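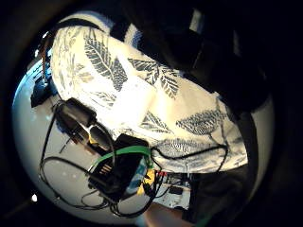

The Mercombe Review, Issue 104, page 6

Short Fiction

THE LEAF SHIRT

The Binthorpe Office of Records required its staff to dress soberly, and for many years they did so. The regulation stood at paragraph 234 of the handbook, between the rule on umbrellas and the rule on soup. It was therefore noted, one morning in July, that the clerk at the end desk had come to work in a white shirt with short sleeves, printed all over with dark leaves.

No complaint was made. The Deputy Registrar passed the desk twice before ten o'clock and once again at a quarter past. The clerk stood over the pale desktop, among the cables, and went on with the morning's work. It concerned the estate of a plant collector from Plelley, who had left the Office 2,000 letters and no index.

The letters were mostly about ferns. The collector had written them at Kashindye, by lamplight, to a sister who did not care for ferns and had said so in her replies. He described each frond at length - its colour, its underside, the manner in which it dried - and closed every letter by asking whether the roof had been mended.

At noon the Deputy Registrar stopped at the end desk and enquired whether the roof had, in the end, been mended. The clerk replied that the matter was still open, the later boxes having not yet been read.

The Deputy Registrar considered this for some time, looking at the shirt. A chair was then fetched from the corridor, and the next box was brought up from the basement. Paragraph 234 was not mentioned. By four o'clock they had reached the winter letters, and it was raining in Plelley.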